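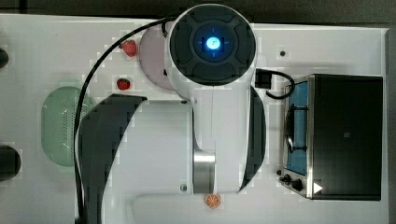 The Second Life of the Village Bakehouse

Every November, the smell reaches the harbor before the boats do. Rye, caraway, a little smoke. In Dahlgren, the old communal oven is lit again, and if you have never eaten bread from a brick oven that took two days to heat, please go and fix that!

The bakehouse sat cold for most of a generation. People had good ovens at home by then and the store sold sliced loaves, so the door was locked and the roof began to sag. Embla Halvorsen grew up across the lane and used to climb in through the back window to play. She came home as an adult, a trained baker by that point, and asked for the key.

What she found was a chimney full of nests and a hearth that was still sound. The floor bricks needed replacing, all 180 of them - she laid most of them herself, on her knees, with a borrowed level.

Now 6 families share the first firing of the season. They bring dough in bowls wrapped in blankets, and everyone marks their loaves with a different cut so there are no arguments later. Flatbreads go in first, while the bricks are fierce, then the big rye loaves, then buns, and last of all a pot of beans that stays in overnight. I ate those beans for breakfast with a torn heel of rye and cold butter, and I have thought about them ever since.

Hjørdis Grønli remembers the oven from her childhood and still prefers the darkest loaf in the batch. "The crust should fight you a little," she told me, and sawed me off another slice.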